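Software Developer, Robot Perception and Motion Planning

Zivetti, Vosham
Full time, one position, start in February or by agreement

We are a small software group inside Zivetti and we write the programs that let two-armed robots handle everyday things on a table. The mechanical side is done by our colleagues at Wallin. Our side begins where the camera picture arrives and finishes where the joint commands go out. We are now looking for one more developer, who will share the work on perception and grasp planning.

Our main customer project at this moment is called Sastotthorpe. The task sounds modest: take a book from a pile, put it on a stand, and later put it back. For the software it is a demanding task. Books are flat, they lie on top of one another at different angles, and many of them have a shiny cover which disturbs the depth estimate. Our planner must decide which arm goes first, from which side the fingers arrive, and what the other arm does in the meantime. The present recording set has 1,773 episodes and we would like to reach 4,000 before we train the next version. 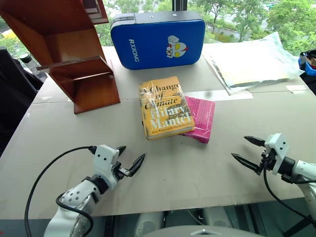
Test table with book stand, two books and both grippers open. The yellow book has a reflective plastic wrap.

What you will do

You will take over the segmentation module, which separates the objects that overlap, and bring it to a state where other people can use it without asking you each time. You will work on the planner for two arms, in particular the collision check between the arms and the cables. You will also look after the replay tool. It is written in Python, it is slow with long recordings, and it has very few tests. About one day per week goes to working at the table: starting trials, reading logs, and finding out why the plan and the real movement were not the same.

What we ask for

Good C++ and good Python. We read both every day.
Experience with at least one of these: point clouds, instance segmentation, trajectory optimization, inverse kinematics.
You have run your own code on a real arm, at work or at university. A hobby arm counts too.
You write clear commit messages and you accept comments in review.
English for daily work. Most of us learned it as a second language, so you do not need to worry about your accent.

A degree is welcome but it is not a condition. Knowledge of ROS 2 is helpful, and so is any experience with learning from demonstration.

What we offer

A permanent contract after the trial period, flexible hours with a common core from 10 a.m. to 3 p.m., and four weeks of paid vacation in the first year. There is a yearly learning budget of 1,000 dollars for each developer, for courses, books or conference travel. You may work from home up to two days in the week, but the table trials must be done on site. If you move to Vosham for this position, we pay 700 dollars toward the moving costs. The office has bicycle parking and a kitchen, and the colour of your desk lamp is your own decision.

How to apply

Please send your résumé and a short letter, one page at most, to Judite Loureiro, who leads the software group. In the letter, please describe one fault in a robot program that you found yourself, and how you found it. A link to code is useful, also when the code is not finished. We do not need a photograph or school certificates.

After the first reading we invite suitable persons to a video call of 40 minutes. The second step is a half day at our office, where you work together with one of us on a real problem from our list. We pay your travel for this visit. Every applicant receives an answer, also when it is negative.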